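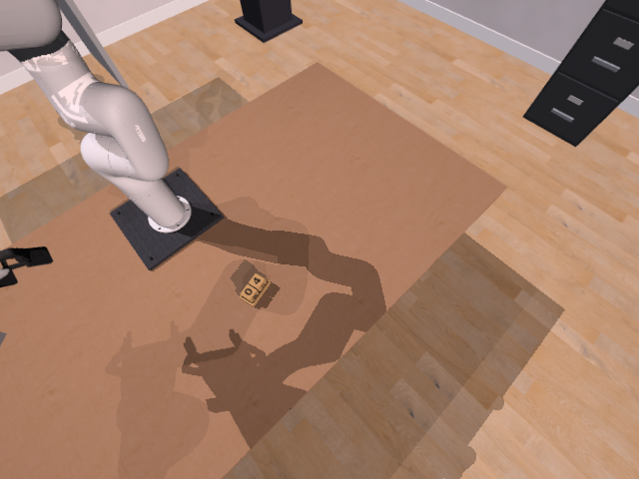
Asmaa Farouk reckons a reminder that arrives at the wrong moment does more harm than a missed one, and she told me so in week two, when my whole project was still a pop-up that said "bin night" at 3 pm while everybody was in class. So that became the project! Plorken is a small phone app that holds your reminders back and lets them out in batches, when you're likely to be able to do something about them.

What I set out to do
My phone buzzes constantly. Group chats, the bus app, the uni portal telling me a room has changed for a subject I dropped in April. I wanted to see if I could sort the urgent stuff from the rest without asking people to fill in a giant settings page (which I know they won't, because I don't). The plan was three release windows a day, with anything marked urgent skipping the queue.

I wrote it in Kotlin and kept the sorting rules in their own file so I could muck around with them without breaking the rest. That file grew to 788 lines, and I'm a bit embarrassed by the middle bit of it, where there are still four different ways of checking for the word "overdue".

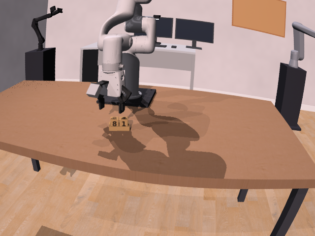 Figure 2. Robot arm on a black base plate, wooden table (computer render).

How the trial went
I had 30 people put it on their phones, mostly from my tute and the futsal team. Over the trial the log picked up 3,157 reminders. I only logged the category, the time it came in and the time it was let out, never the wording, so some odd results I just can't explain. Why does one person get so many alarms before 5 am? No idea.

The big nasty bug was daylight saving. I'd stored the release windows as local times with no time zone attached, so when the clocks changed, the lunchtime batch turned up an hour out and a couple of people thought the app had died. Fixing it took one evening. Finding it took most of a week, and I'd already rewritten the battery code by then, convinced that was the culprit.

The other one was snoozing. If you snoozed a held reminder it went back in the queue, got held again, and could bounce along like that for ages. Nearly 72 hours was the worst case. I now cap it at two bounces and then it comes out no matter what.

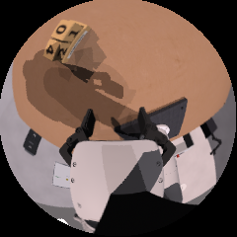 What people said about it
Most of the feedback was about the look of the thing, which surprised me after all that time on the rules! People liked the evening batch best. Several wanted a "let me see what's waiting" button, and I'd been stubborn about leaving that out (I thought peeking would defeat the purpose), but I gave in for the second build and hardly anyone's complained since. Two testers turned the app off altogether in exam block and I reckon that's fair enough.
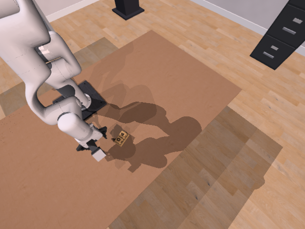

The batch screen went through more redesigns than anything else in Plorken. My first go had grey cards on a slightly lighter grey background, and outdoors you couldn't tell where one reminder stopped and the next began. The version I handed in uses white cards over an earthy brown, much the same pairing as the white arm against that terracotta-brown mat, with thin dark lines between the cards like the seams on the arm's links. It's readable at the bus stop now, and I didn't have to make the text any bigger.

Still to do
Calendar import only works one way, so if you change an event in Plorken your calendar doesn't hear about it. I'd also like to move the rules out of code and into something a normal person could edit, and delete three of those four "overdue" checks. The second build is the one submitted with this report, and the install notes are in the readme.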